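Progress report to the Usitz small grants fund
Project: Rasteck tabletop cell, home build
Prepared by Gülizar Yazıcı, 3 October 2023

Where the build stands

The cell is being worked out in simulation before any more metal is cut. The model now has the arm, the enclosure, the work platform and a table to carry it all, set in a simple kitchen. I have spent 62 hours on it since May, most of them on the joint limits.

The enclosure stays open at the front, with a solid panel on the left and a slim post on the right. I looked at moving the solid side to the right and decided against it – the cable run would get longer. Two views of the current model follow.

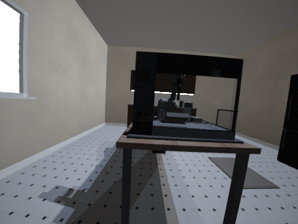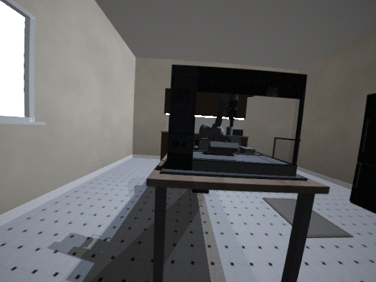
Simulated cell on the table, with the arm inside the black enclosure in both views.

Spending

Around 40 percent of the grant is spent. The largest item was the motor set from Özkan. The Milex power supply is ordered and paid for but has not been delivered.

Still to do

Mount the real arm on its base plate and repeat the reach checks by hand.
Replace the placeholder blocks in the model with measured parts.
Send the fund a parts list with final prices.

I am not asking for a change to the budget. The end date may slip by six weeks if the power supply is late, and I will write again when it arrives.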